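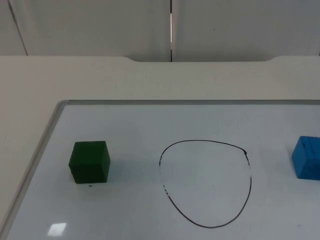 Sanne Visser wrote in after the last talk that her wading boots lasted one season and she wants to know if felt soles are worth it at all. Good place to start. Read her mail out, then go.

Felt vs rubber - quick. Felt grips slick rock, holds mud and weed, takes ages to dry. Banned on some waters, tell them to check the rules before they buy. Rubber - easier to clean, slides on algae unless you add studs.

Studs. Screw-in ones, carbide tip. Don't go in the middle of the sole, go round the edge and heel. Gonari pair I wore on the Trastthorpe beat lost four by November, my fault, no glue.

Fit: one size up for neoprene socks. Try them on with the waders ON. Ask for hands, who bought too small? (pause)

Drying - not by the stove!! Glue lets go. Laces out, insoles out, newspaper in, change it next morning.

Prices. Verhoeven resole was 100, new pair 211. The 315 ones - nicer leather, same sole, say so.

Kobe's question from the break if theres time: can you glue felt back on yourself. Yes, contact cement, rough up both sides, clamp overnight. Did mine twice.

Skip the gravel guard bit if runing late. Sign-up sheet for the river day is by the door - Bram has the pen.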